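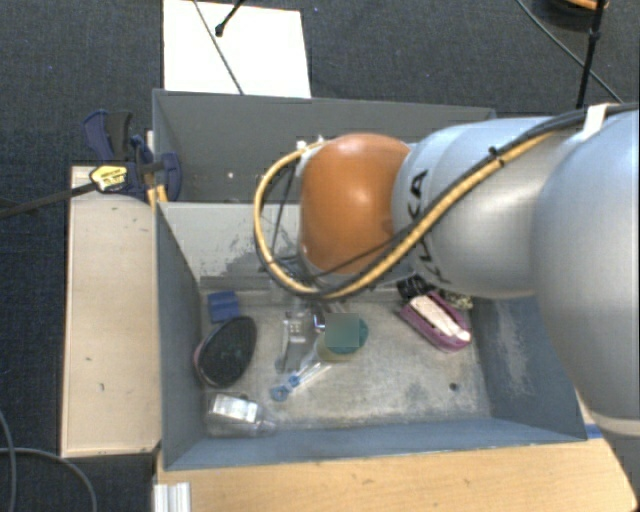
Quantos episódios de pega são precisos antes de trocar os objetos da caixa?

Pergunta feita em fevereiro
Etiquetas: aprendizagem por imitação, bin picking, KUKA, recolha de dados

Estou a juntar exemplos para treinar uma política de pega com um braço KUKA e duas caixas cinzentas encostadas uma à outra. O robô tira um objeto da caixa da frente e passa-o para a de trás. Quando a da frente fica vazia, invertemos o sentido. Uma câmara fixa grava tudo.

Até agora tenho 2714 tentativas, guardadas no Skornier, com a etiqueta de sucesso posta pela leitura da abertura da garra. Os objetos são uma mistura: um objeto roxo em forma de sapato, um recipiente transparente, uma peça azul pequena, coisas pretas, uma ferramenta comprida e fina. São os mesmos desde o início.

A taxa de sucesso subiu bem ao princípio e agora está parada há nearly seis sessões. Com objetos novos o resultado é fraco, sobretudo nos transparentes. As minhas dúvidas:

Devo trocar os objetos todos de uma vez ou aos poucos?
As tentativas falhadas ficam no conjunto ou apago?
O fundo da caixa está riscado e manchado. Isto prejudica?

Elin Voyle

3 respostas

Resposta aceite
Tegwen Kemeys

Trocar aos poucos. No projeto Urka tínhamos uma montagem parecida e mudávamos 2 objetos no fim de cada sessão, deixando os restantes. Assim, quando a taxa cai, sabe-se quais foram os responsáveis. Se trocar tudo, fica sem termo de comparação.

Separe já 6 objetos que nunca entram no treino e use-os só para avaliar. Inclua pelo menos um transparente e um deformável. Sem isso, a curva que está a ver mede sobretudo se o modelo decorou o sapato.

As falhas ficam. Se treina um classificador de sucesso, precisa delas. Se é clonagem de comportamento pura, filtre no carregamento dos dados, mas não apague os ficheiros.

Quanto à etiqueta, a abertura da garra engana com peças finas: a garra fecha quase toda e o episódio conta como falha. Compare a imagem da caixa antes e depois da pega, com o braço fora do caminho. Nós revimos uma amostra à mão e corrigimos bastantes.

O fundo riscado não me preocupa. Mais grave é a caixa mudar de sítio a meio da recolha. Confirme os grampos no início de cada sessão e repita a calibração se alguma coisa mexeu.

Outra resposta
Utilizador Skimville

Põe mais luz, os transparentes melhoram logo. E mais dados. Com menos de dez mil pegas não vale a pena tirar conclusões.

Comentário de Tegwen Kemeys: depende da luz. Uma lâmpada direta por cima só nos deu mais reflexos no plástico. Difusa, sim.

Outra resposta
soliman

Só acrescento uma coisa sobre a inversão entre caixas. Grava em cada episódio qual é a caixa de origem. Eu não gravei e depois não consegui separar as pegas de um lado e do outro, e a caixa mais afastada tinha muito mais falhas por causa do alcance do braço.

Comentário de Elin Voyle: não estava a gravar isso, vou acrescentar o campo. Consigo recuperar o valor dos episódios antigos pela posição inicial da garra. Aceitei a primeira resposta, começo a troca na próxima sessão.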